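Chapter 6
Learning to Cut from Demonstration

Cutting is a contact task. The blade meets the food, the food moves, and the force changes in the middle of the stroke. A position plan alone handles this badly. In this chapter we train a policy on the Flireck onion set, 2000 recorded strokes, and test it on 200 more. 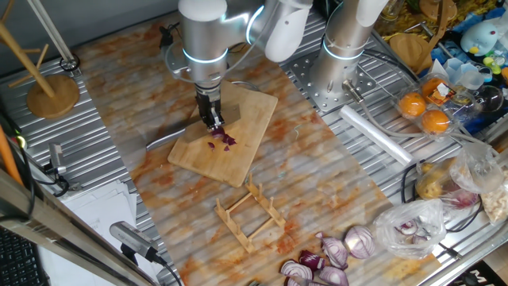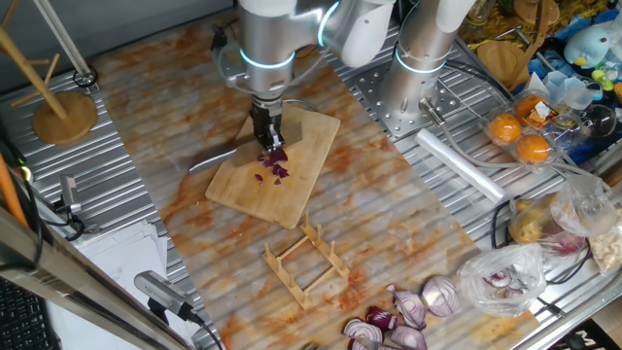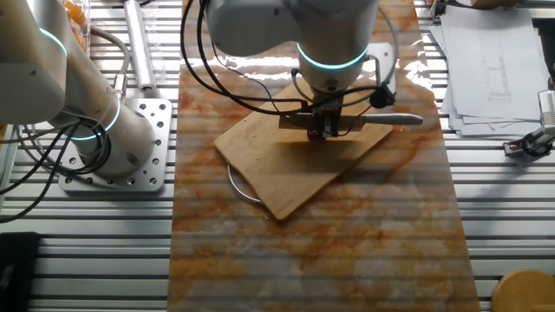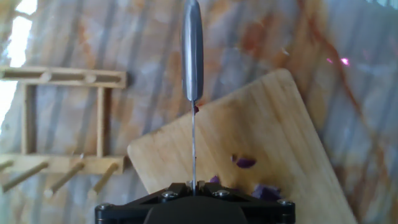

Figure 6.1. The knife in the gripper at the cutting board, from fixed cameras (first three) and from the wrist camera (last).

6.1 What the policy sees

Each time step pairs the camera views with the joint positions of the arm. The fixed views locate the board. The wrist view shows the blade close up but can lose the far end of the board. We resize all views to the same height before encoding them, and we keep the Mistik action format from Chapter 5.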